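Making Up the Guest Bedroom: Order of Work and Finished Appearance

Housekeeping Practice Module, Final Report
Submitted by Macarena Ortuño and Quentin Chevalier
Supervising instructor: Nadège Pons
Vikilmont School of Hospitality

1. Purpose

The module requires each pair of students to study one routine task in the training apartment and to propose a written procedure for it. Our pair was assigned the main bedroom. The existing instruction sheet covers the fitted sheet and the pillows in detail but gives only one line to the duvet and none to the throw or the runner. First-year students have therefore finished the bed in different ways, and the room has been marked down at inspection for uneven edges.

2. Method

We compared two orders of work. In Order A, the duvet is opened to its full width and leveled before any decorative layer is added. In Order B, the duvet is kept folded on the mattress while the pillows and runner are set, and is opened last. We made the bed 13 times, changing the order each time, and a session was limited to 90 minutes. Rosine Langlois, second-year student, inspected each result from the doorway and from the window side without being told which order had been used.

The main points of attention were the hem of the duvet along the side of the mattress, the folds that gather toward the middle, and the position of the layers on the bed. 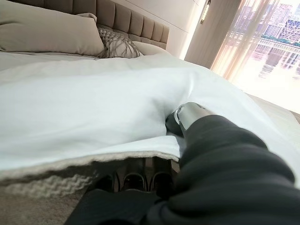
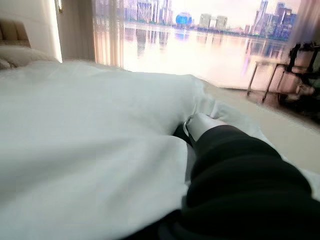
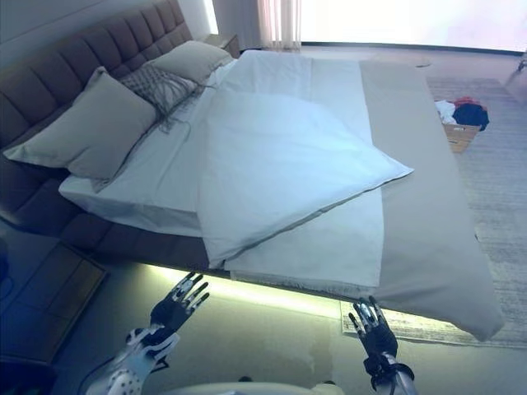 Figure 1. The duvet in the main bedroom: at the side of the bed with the knitted throw (first), gathered in folds on the window side (second), and folded on the fitted sheet with the pillows and runner (third).

3. Findings

Order A gave a more even hem. The duvet could be pulled level from both sides, and the throw was then laid to match it. Order B was quicker, but opening the duvet late disturbed the runner, which had to be straightened again.

Folds in the center of the duvet were a difficulty in both orders. Lifting the edge and letting it settle worked better than smoothing by hand, which moved the fold toward the pillows. Shoes kept under the side of the bed should be lined up before the hem is checked.

4. Recommendation

We recommend Order A for the revised sheet. The knit pillow should be placed last, with its fringe lying free on the sheet. Gaspard Bouvier has agreed to test the draft with the January intake.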